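Two-arm block cell nears first full run in Gresell workshop

GRESELL, December. A two-arm tabletop cell under construction in the Vasulgate shared workshop has moved from wiring to handling trials, according to a build note posted to the members' board. Both arms now run from one control program, and toy blocks are being used as the test load.

The cell in Gresell, with blocks out on the table and both arms powered for trials.
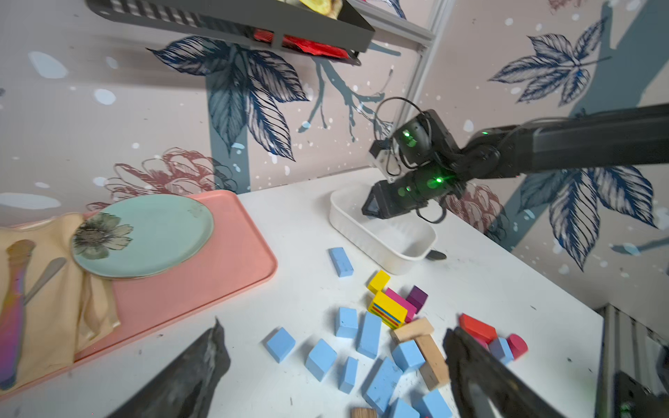
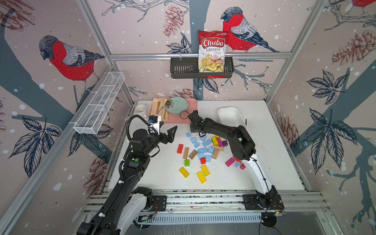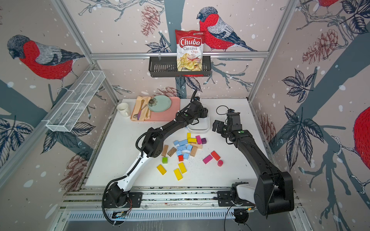 Frame and mounting

The enclosure is built from aluminum profile, with the arms bolted to the front rail so that their reach overlaps across the middle of the table. Wim Van Beek, who leads the build, said the overlap was the main reason for rebuilding the base. In the earlier layout the arms stood on separate benches and had to be measured against each other at the start of every session. With both on one rail, the offset between them is entered once and checked with a steel rule.

The walls are lined with wallpaper, a bird and branch print. Van Beek said a plain white lining was tried first and gave the position software too little to lock onto. The print also hides screw holes left over from the first version.

Wire baskets are attached to the frame above table height. One of them holds a bag of cassava chips. The other is meant for small tools.

Control and wiring

The control program, named Stusent, was written by members over the past year. It keeps a shared map of the table and will not let one arm enter a zone that the other has claimed. A claimed zone is released after 2 seconds without movement. Van Beek described the rule as slow but easy to debug.

Cable routing remains the weakest part of the build. The cables need slack at the wrist for a full turn of the gripper, and that slack can catch on the other arm when both work near the back of the table. A clip to hold the loop closer to the wrist has been drawn up and is waiting for printer time. The note also asks that the leads at the front edge be tied down before anyone fits a cover to the rail.

Test load

Blocks were picked for the trials as they come in several sizes and colors and do no damage when dropped. The current routine asks an arm to take a block from the pile and place it in the white container on the table. A place setting with a plate, a napkin and cutlery occupies the back of the table and will be used in a later routine. Thin items such as spoons are expected to need softer finger pads.

Speed is capped at 80 percent of the setting used on the old benches. The cap stays in place until the wrist clip is fitted and both arms have completed the routine without a stop.

Cost and next steps

Workshop members have spent 595 dollars on the rebuild, covering profile, brackets, fasteners and a replacement power supply. The arms were already owned and are not included. Drawings for the rail plates will be placed in the Paiva folder on the workshop server, along with the hole spacing and bolt lengths.

Members who want to use the cell should book it through the board and leave the zone settings as they are. Changes to Stusent go to Van Beek for review before they are loaded on the shared machine.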